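About Harkby

Harkby is a small design and print shop. We make plastic parts to order, mostly brackets, housings, mounts and soft fingers for people who build their own equipment. Loretta Fitzsimmons started the business with one printer and a bench. We now work out of a unit of 3000 square feet, and we have 27 printers running most days.

Most of our customers send a drawing. Some send a broken part and a note. Either is fine. We check the fit, print a test piece and mail it to you before the full order is run. Small orders are welcome - the smallest job we take is four pieces.
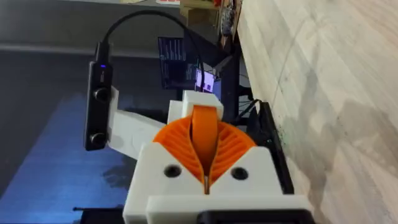 Orange ribbed fingers on a white printed body. Photo: Harkby

Flexible parts are a large share of our work. Ribbed fingers like these are designed to give when they press on something, and the spacing and thickness of the ribs decide how much. We print them in orange as standard, with other colors on request. Bodies and brackets are normally matte white. Screw holes are placed to your drawing, and we can supply the screws if you tell us the length.

Our two regular product lines are Momton, which covers rigid mounts and brackets, and Vulitz, which covers the flexible parts. Both are kept in stock in common sizes. Anything else is a custom job and is quoted separately.

The shop is open to visitors on weekdays, but please call first. In September we filled 1120 orders, and the front room was mostly boxes. Parts can be picked up at the side door or shipped. Returns on stock items are accepted if the bag is unopened - custom parts are replaced if they don't match the approved test piece.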